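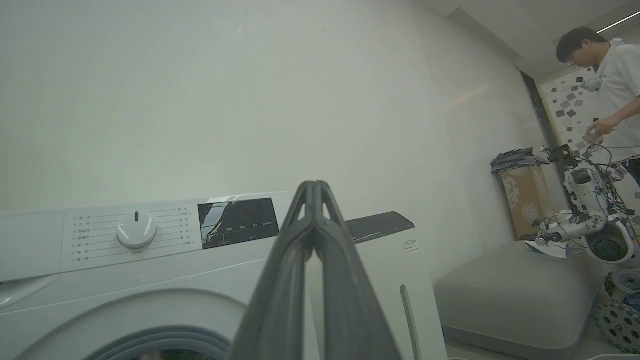 Shanthi Wanigasekara

22 Jul 2021

Every spring our town holds a giving day, and every spring the small nonprofits spend the weeks before it chasing new donors. I have been on the receiving end of those emails and, for a while, on the sending end too. I think the effort is aimed at the wrong people.

Take the food pantry where I helped with mailings. In March we set up a page on Odora, wrote a story for it, and sent it to a list of 2000 addresses that another group had shared with us. The response was thin. Then Conceição Figueiredo, who keeps the donor records, pulled out everyone who had given to us in the past and stopped. There were 719 names. Many of them had received a form receipt from us and after that not a single word until the next request for money.

That list bothered me more than the poor results did. These people had already decided we were worth supporting. They didn't need a video or a countdown clock. They needed a letter saying what their money had paid for, and we hadn't sent one.

The usual answer is that small groups don't have the time. I accept that they are short on time, but look at where the hours go. We spent four evenings arguing over the photo at the top of the giving page. We spent another one on hashtags. A short thank-you note takes a few minutes to write, and a phone call often takes less than that if you get voicemail.

Illia Boiko, who sits on the board of a youth theater across town, disagrees with me. His view is that past donors get older, move away, and lose interest, so a group that only talks to them will shrink. He is right that you can't ignore new people. I would still put them second. When a first-time donor comes in through a giving day, that person becomes a past donor the next morning, and whatever habits you have with past donors are the habits you will use on them. If the habit is silence, you will be looking for a replacement next year.

Matching gifts are part of the problem. A local business puts up $1000, the group announces that every dollar will be doubled, and the money comes in over one lunch hour. I like matches and I have given during them. But a match rewards speed, and it teaches donors to wait for the next one. I know people who hold back a gift they would have made in the fall so that it can count in the spring. The group gets the same check later and calls it a success.

The leaderboard is worse. A big organization with paid staff will be at the top of it by breakfast. The tenants' group with a mailing list kept in a notebook will be near the bottom all day, in public, and its supporters will see that. I would drop the rankings altogether and let each page show only its own total.

I would also like the organizers to change what they train people to do. The sessions I attended covered logos, scheduling posts, and how to write a subject line. Not one covered what to do the week after. One hour on thank-you letters, with people bringing their own lists and writing the first few before they leave, would be worth more than all the rest of it.

At the pantry we have started doing this in a small way. Conceição prints a page of names each month and whoever is in the office takes part of it. Some of the addresses are out of date and a few letters have come back. One man called to say he had forgotten he ever gave, and asked what hours we were open for drop-offs. We are partway down the third page now.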